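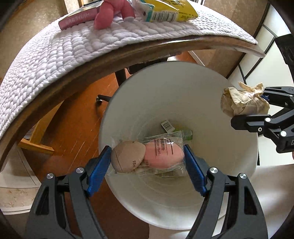 Garnet Tremblay pergunta se a embalagem plástica das esponjas vai para o cesto comum. Vai, salvo se houver recolha de plástico no prédio.

4. Esvazie o cesto quando faltarem 2 dedos para a borda.
5. Junte os medicamentos – sempre nas caixas – e confira a validade. 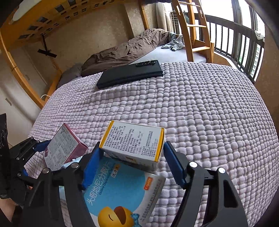 Mingxuan Yao recomenda não deitar fora os folhetos, mesmo repetidos.

Cuidado: não guarde medicamentos acima de 25 °C.

6. Sacuda a manta e areje o quarto cerca de 20 minutos.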